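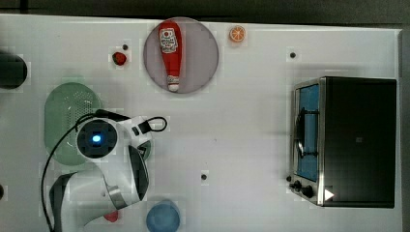 An afternoon at the Trulmont open lab

I almost skipped this one. The drive up is long, the parking is terrible, and last August's visit was mostly slides. But a friend who went in the spring told me they'd started letting people sit with the software folks during live runs, so off I went with a thermos and a notebook.

Check-in was at one, and they split us into groups of 4, which I loved. You get to ask the dumb questions! My group landed at the kitchen table station with Fathima Jayawardena, who works on planning, and we stayed there way past our slot.

What's on the table is toy kitchen stuff, mostly. A ketchup bottle lying on a mauve plate, a strawberry, an orange slice, a green colander, a blue cup, and a toaster oven over on the right. The arm has a ring on its wrist that glows bright blue, and I'm afraid I stared at it for the first five minutes and missed half the introduction.

Perception came first. Their package is called Clania, and it takes the overhead view and turns it into a list of objects with a pose and a confidence score for each. Fathima put the list on a side monitor and let us poke at it. Partly hidden things are the headache. When the arm passes over the colander, Clania has to decide if it's still the same colander or a smaller green thing that just showed up. Their fix is memory: an object keeps its identity for 40 frames after it's covered, and then its score starts to drop. I asked why 40 and she laughed and said they'd tried a bunch of numbers and that one annoyed them the least.

The table has dark round holes in it too, and an early version of Clania kept reporting those as objects. Now they're masked out in the table calibration file, which somebody has to redo whenever the table gets bumped. (I asked if that could be automated. It's on the list, below a lot of other things.)

Then the planner, Usuvar. I'd read a little about it but seeing the tree view helped so much. You type in a goal, it proposes a string of moves, and the branches it throws away turn gray with a short note on why. "Grasp blocked" came up a lot. The toaster oven is a good test, she said, because the handle is on the front, and reaching it means thinking about the wrist angle well before the gripper gets close. Their log for that station had 1359 planning requests in it, and you can filter it by failure note, so we spent a happy while scrolling through the weird ones – my favorite was a plan that wanted to move the plate in order to move the ketchup in order to move the plate.

I did get a turn at the replay tool. You drag a slider, the planner's picture of the table shows up next to the camera's, and you look for the spot where they drift apart. It's simple and I want one for my own projects. The controls are a bit cramped on a laptop, and undo doesn't work the way you'd expect, so save before you touch anything.

Lunch, if you go, is D'Amico across the road. Get the soup. The lab's coffee is free and tastes like it.

Sign-up for the next open lab goes through the Trulmont front desk by email, and they said to ask for the software track by name or you'll get put on the general tour.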